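Aug 25, 2025

Props and sound notebook, Vernstead, studio 2. The Hedolier special.

Picking this up again after a fortnight of writing things on gaffer tape and losing the tape. Recording is still meant to be at the end of the week. The running order is on version God knows what and the host has gone off the opening monologue, so the desk bit has moved up to follow the titles and everything I own has to be ready five minutes sooner than it was. I've been told this is a small change.

The desk, first. It was built for the July pilot and it was built for a taller man. The new host sits behind it like a boy sent to see the head. We tried the chair at full height and his feet dangled, which got the biggest laugh of the afternoon, and for one happy minute the writers wanted to keep it. Then his agent rang. We have taken 30 mm off each leg and will take more if he slumps. Keep the offcuts in the tin under the bench, as the next host will be a basketball player, I can feel it.

The applause sign. Old fault, comes and goes: the second P drops out when the sign has been lit for a bit, so the audience is asked for APLAUSE. Changed the lamp, no good. Changed the holder, no good. It was the connector at the back all along, which had been pushed in by somebody with faith and no eyesight. Cleaned it, seated it properly, left it lit through the whole of lunch. All letters present at the end. I've put a dab of paint across the join so we can see if it creeps out again.

Breakaway bottles. Ollis sent 78, which is what we ordered, packed in what I think was one sheet of newspaper. Lost a few before the lid was off. The sketch uses two a run and we are down for two dress runs and the recording, so there are plenty, but the stunt lad wants to practise and he practises with enthusiasm. New rule: he gets the chipped ones. The good ones stay on the high shelf, and the high shelf is out of bounds to performers. They are meant to read as champagne. Under the lights they read as washing-up liquid. Tried a gold foil neck and it helped. Tried a drop of amber lacquer inside and it ate the bottle.
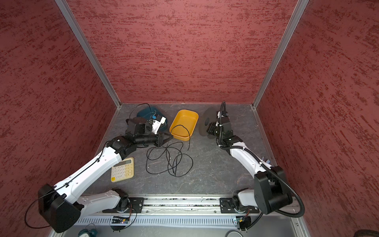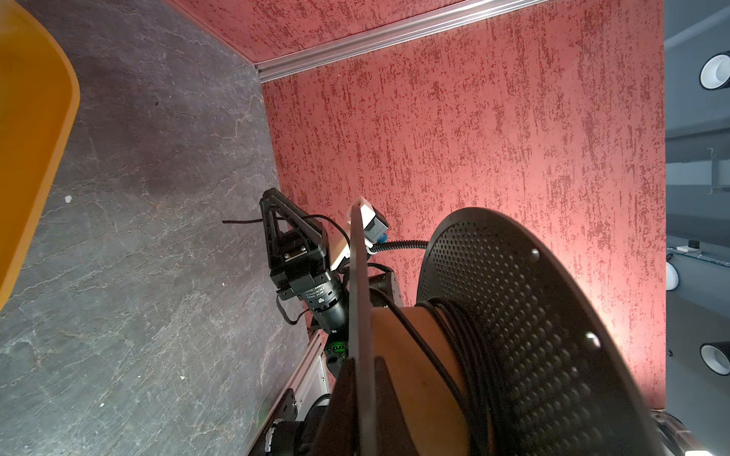 The backdrop for the desk bit is still being argued over. Design sent plain blue, the director called it "dental", and we have been through every sample in the store since. My own vote is for a rough, mottled red like those wall panels, with the darker flecks running through it, since it takes light unevenly and hides a bad join. Design say red will bounce on to the host's face and he's pink enough. They may have a point. I've asked for a flat to be painted that way at half size so we can sit somebody in front of it and look at it on the monitor, which would settle in ten minutes what has so far taken three meetings. If it fails we go back to dental and I will say nothing about it, in a marked manner.

The tune. Hedolier wants its title music played live by the house band, and the band wants the desk mics nowhere near the drums. Fair enough. With the desk moved up the order, there's no gap to strike the band's risers, so the host is going to deliver his first jokes with a kit practically in his ear. Did a test with the stand-in reading the weather off his phone. The snare wires buzz every time he hits a low note. Drummer will flip the snare off after the titles if he remembers. I have written SNARE on a card and stuck it to his hi-hat stand. He has drawn a moustache on it.

Trapdoor. Still squeaks. The guest singer comes up through it in the second half on the little lift, in a dress with a train, and the squeak lands in the quiet bar before she comes in. We greased the runners and the squeak moved to the hinge. We greased the hinge and it moved back. The Torres people, who hired us the lift, said on the phone that theirs don't squeak. I held the phone over it. There was a silence and they are sending a man.

The train is a separate matter. It caught in the edge of the trap on the first go up, let go on the second, and wardrobe watched the third through their fingers. Nearly 2 metres of satin and all of it wants to go down the hole. For now someone crouches below and feeds it up by hand. I've volunteered the new starter, who is small and doesn't yet know he can refuse. Better answer: a lip of soft rubber round the opening so there is nothing for it to snag on. Got some draught strip that might do. To be glued tonight, left alone overnight, and not stood on by dancers.

The dog. Confirmed. I had hoped it was a rumour. It comes on for the closing number, sits by the host, and is supposed to look up at him on the last note. The handler's method is a bit of sausage in the host's top pocket. Wardrobe have been told and are not speaking to me, though I only passed it on. At the walk-through the dog looked up beautifully, and then kept looking up, and then climbed the desk. See above on how much shorter that desk now is. Possibly a smaller piece of sausage.

Still to do:
Rubber round the trap.
Foil on the rest of the bottle necks.
Second coat on the desk legs where we cut them, the raw ends show from camera left.
Spare lamps for the applause sign, in case the paint dab is optimism.
Ask again who has the key to the prop gun cupboard. Last seen in the pocket of a costume that has gone to the cleaner's.
Half-size red flat, chase the paint shop before they start on the panto.

Left the sign on when I locked up, to give it a proper night of it. If it says APLAUSE in the morning, swap the whole cable and don't wait for me.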